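July, afternoon. Glaze durability, Gralel matte series, second round. Notes by me, with Funmilayo Oyewole on the kiln log.

Same question as the first round: does the matte base hold up to lemon juice and dishwasher soap on everyday plates? The Tamuno clay body is unchanged. Only the calcium went up. 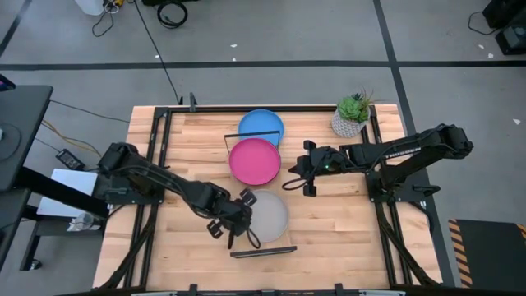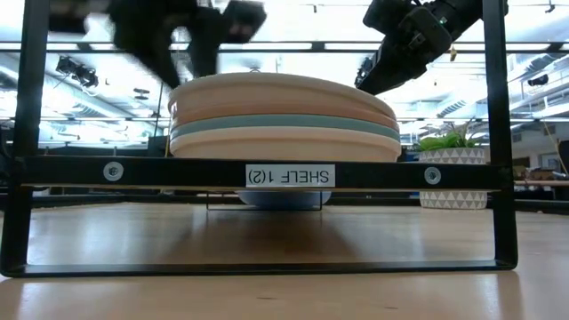

## Firing

- Bisque as usual, no cracks.
- Glaze firing to 2,230 F, cone 6, 30 minute hold at the top.
- Cooling was faster than I wanted between 1,900 and 1,335 F. Funmilayo thinks the lid gasket is going. Ordered one from Idby.

## Lemon test

Wedge left face down on each test tile for 35 hours, covered. Wiped and checked under the desk lamp.

- Base glaze, no stain: no change.
- Base plus 9 percent iron: faint ring, still there after washing.
- Base plus rutile: slight dulling. Could be my eyes. Folasade Effiong looked at it separately and marked it "maybe."

## Soap test

Tiles simmered in soda ash solution, about six hours. The iron tile lost its surface again and feels chalky at the corner. The others feel the same as the controls.

## To do

- Refire the iron recipe with more silica, same hold.
- Repeat rutile with two tiles and label the backs this time.
- Cutlery marks: try the Bisandale fork and the old steel knife, same pressure on both.
- Ask Folasade for the expansion numbers before mixing a big bucket.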